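How to Clean a Bathroom Vanity Without Spoiling It

Posted 28 August 2023 by Rami Dabbas

A bathroom vanity is a piece of furniture that somebody decided to stand under a tap. Wood and water have never got on, and most of what goes wrong with a vanity comes down to leaving the two alone together. The rest comes down to us, and whatever was on special offer in the cleaning aisle.

I fitted bathrooms for 12 years before I took to writing about them, and I have seen good cabinets ruined by people who cleaned them far too well. So these tips lean towards the gentle side.

Clear the top first

Everything comes off. Toothbrushes, soap, the hand cream with a teaspoon left in the bottom, the lot. Wiping round things is how you get those little grey rings, and once you have rings you will start leaving the soap dish where it is to cover them up. I speak as a man who did this for an entire March.

The basin

White ceramic is tougher than it looks, but the glaze can be scratched, and a scratched glaze holds dirt for good. Use a soft cloth and a drop of washing-up liquid. For the tide line, a paste of bicarbonate of soda and water, left for a few minutes and rubbed off with your fingers inside the cloth, does most of it.

An old toothbrush is the right tool for the join between the basin and whatever it sits on. Mark it clearly. Benedito Peixoto, who I worked with for years, kept his in the same mug as the good one and lived to regret it.

The tap

Black taps are handsome and show every drop of hard water. Do not use limescale remover on them, or vinegar, or the green side of the sponge. The finish on many of them is a coating, and it will come off if you work at it, leaving you with a patchy tap and nobody to blame.

Warm water, soft cloth, dry it straight away. If the scale has already set in round the base, lay a cloth soaked in warm water over it, go and have a cup of tea, and try again. You may need 2 cups.

The doors

Doors with a recessed panel have a ledge along the bottom of the panel, and that ledge collects dust, hairspray and toothpaste in about equal parts. Wrap a thin cloth round a lolly stick and run it along. Go round the handles the same way, where fingers leave a dark bloom that you stop seeing after the first year.

The cloth should be damp and well wrung. If it drips when you hold it up, wring it again. Follow with a dry one, paying attention to the bottom edge of each door, which is the first place to swell.

A light-brown wooden cabinet with a white basin on top and small dark handles near the middle is a fair example of the sort I mean, with an open metal stand beside it for those who would sooner not own doors at all.
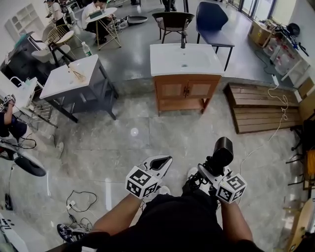
Open stands

People buy a metal stand thinking it will be less work. There are no doors to wipe, true, but there is a lower shelf, and everything on it is now on show. Dust the legs from the top down and finish at the feet, where mop water sits and rust gets its start. Check the feet twice a year.

Keep the shelf for towels. Once the spare shampoo moves in, the rest of the cupboard follows.

The floor in front

Polished stone tile wants a cleaner made for stone and nothing sour. Vinegar and lemon will dull some stones for good, and you won't notice until the light comes in low. Mop, then dry with an old towel under one foot. It looks daft – it works well.

If you keep a slatted wooden board by the shower, stand it on its edge to dry now and then, and clean under it. I shan't say what you will find.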